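Home Builds Guides Parts Forum Log in
We use cookies to remember your place in the guide. Accept / Settings
7 min read

Section 4: Fitting and checking the hand-held grippers

If you made it through Section 3, you have two printed gripper bodies, a bag of fingertips, and probably a few burned fingers from the heat-set inserts (sorry!). In this section I'll take you from loose parts to a pair of Nellura grippers you can strap on and record with. Jade Petrenko and I built ours at the Huamán shared shop, and I've left in the things we got wrong.

Set aside a free evening. The assembly goes fast, but the calibration likes to be done in one sitting.

4.1 Fit the fingertips

1. Slide each yellow tip onto its black finger until it clicks. If it doesn't click, take a little off the tongue with a file and try again.
2. Close the gripper gently and look at it from the side. The tips should meet along their whole length.
3. Tighten the screw on each finger by hand, then a quarter turn more. I went past that on my first one and cracked the shell, so please learn from me.

Note: the yellow filament from spool 241 printed softer than the others in our shop. It grips nicely, but wears faster.

4.2 Strap in and route the cable

1. Put the strap over the back of your hand and snug it up. You want to be able to open your fingers all the way without the body sliding.
2. Run the cable back along your forearm, with enough slack to reach across the table.
3. Swing your arm through everything you plan to do. If the cable tugs, give it more slack.

CAUTION: Don't let the cable hang where a chair can roll over it. I lost a connector that way in April and spent a whole Saturday soldering the new one.

4.3 Set up the table

1. Clear yourself a patch of white tabletop. Shiny tables confuse the tracking, so throw some matte paper over yours if you have to.
2. Stand the perforated panel upright at the back and push on it. If it rocks, clamp it.
3. Put a couple of green markers or hooks high on the panel, then leave them alone until you're done!

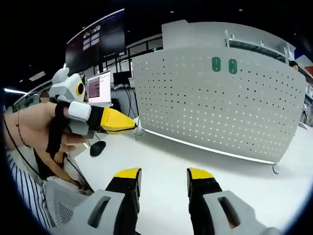
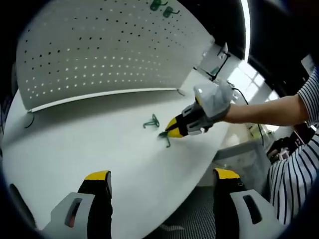
Recording practice is the part I like best, and the job I start everybody on is picking up and hanging a hook. Start the Clilent recorder, wait for the beep, and reach in slowly from the side. Grab the hook by the shank and let the curved end dangle a bit below the yellow tips, like the one in the second photo, and you'll have a clear view of the curve while you line it up with a hole. Leave your next hook lying on the table so you can go straight into another try. I do 30 tries, take a break, and shake out my hand, and you really should take the break even when it's going great.

4.4 Calibrate

1. Open the Wider settings page and pick "Two grippers."
2. Hold both grippers still, pointing at the panel, and press Start.
3. Open and close each one slowly, left first. The bar on the page fills as you go.
4. Check the score. Anything over 76 is fine for hook work. Under that, wipe the lenses and run it again.

Note: turn off autofocus before you start. I forget this one constantly, and the score just wanders up and down until I remember.

4.5 If something's off

The gripper drops out mid-recording: reseat the cable at both ends, then restart the recorder. With ours it has been the body end almost every time.

The tips slip on smooth parts: wipe them with rubbing alcohol and let them dry. If they still slip, swap them. Mine went 2000 cycles before they got slick, but I'm pretty rough on them.

The two recordings don't line up: you probably started one gripper before the other. Quentin Hamel wrote a little script that nudges them back into sync (it's in the Files tab), and it works well as long as both recordings caught the beep.

Before you pack up, loosen the straps and store the grippers with the fingers open. Left closed, the springs take a set, and then you're back at 4.1 with the file.

Next: Section 5, Naming and copying your recordings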